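From: Teun Bakker
To: Bamdale kitchenware list
Date: 26 May 2026
Subject: Re: [kitchenware] Mug storage by the kettle, peg tree vs. wire rack

Llinos Gape wrote:

> We have a short run of counter at the office in Bamdale and are
> trying to settle on one way of keeping the mugs. At the moment they
> go in the wall cupboard, stacked two high, and the bottom ones have
> started to show gray rings inside the foot. I have looked at a
> wooden mug tree and at one of the low wire racks.
>
> Three questions:
>
> 1. Does hanging a mug by the handle weaken the joint over time?
> 2. Does a mug drain properly on a peg, or does water sit in it?
> 3. Is there any point in having both?
>
> Manouchehr says the tree will tip over. The counter is 27 inches
> deep, so depth is not the problem.
>
> Llinos

Llinos,

Taking these in order.

1. Not in any way I have been able to measure. An empty mug weighs very little next to what the handle carries when the mug is full and being lifted. The handles I have lost all went from knocks, usually the mug swinging into its neighbor when somebody pulled one off in a hurry. Leave the peg next to it free if the mugs are wide. If a handle already has a hairline at the upper joint, throw the mug out. Glue is no use on something that will hold hot coffee.

2. Depends on the peg angle and the shape of the handle. A round handle lets the mug roll until the mouth points down and to one side, and most of the water runs out. An angular handle tends to catch on its inside corner and hold the mug wherever it first stopped. Hang it, look at which way the mouth faces, and turn it if needed. There will usually be a drip left at the rim, so wipe the base of the tree now and then. On unfinished wood the drip leaves a dark spot. I oil mine in March with plain mineral oil and that lasts the year.

Ribbed mugs hold more water on the outside than smooth ones. The grooves at the lower part of the body stay damp after the rest has dried, and in a hard water area you get scale in them. A soft brush along the ribs once a week takes care of it.

3. Yes, if there is room. I use the tree for mugs in daily use and the rack for everything else. Wire is better for airflow and worse for chipping, so check the coating where the loops bend. Once it cracks there the metal marks white glaze, and those marks look like scratches but are metal left on the surface. A mild abrasive cleaner lifts them.

On tipping: Manouchehr is right about a tree loaded on one side. Mine goes over with 2 heavy mugs on adjacent upper pegs and nothing opposite. Load opposite pegs first and unload the same way. The Flikinell tree Gunhild Frandsen wrote up on this list has a wider base than most, but I have not handled one. The Pietrzak is narrow and I would avoid it for an office.

Placement matters more than the choice of rack. Keep the tree at the back of the counter and leave the front clear, because the front is where the mug gets filled and where the milk gets put down. We lost the better part of our working space to a tree set in the middle. Milk goes on the left here, mug in the center, storage behind. It sounds fussy but it has stopped the reaching across.

As for the gray rings in the cupboard, that is the unglazed foot of one mug rubbing on the glaze of the one below. Stop stacking, or put a paper disc between them.

Teun

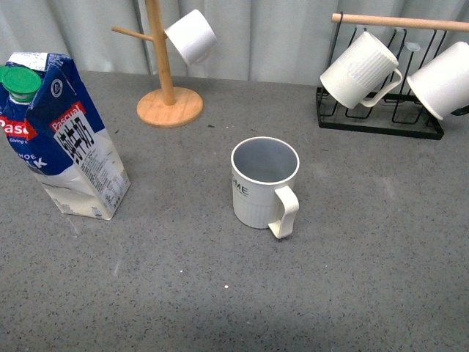
Mug and milk carton on the counter, mug tree and wire rack behind.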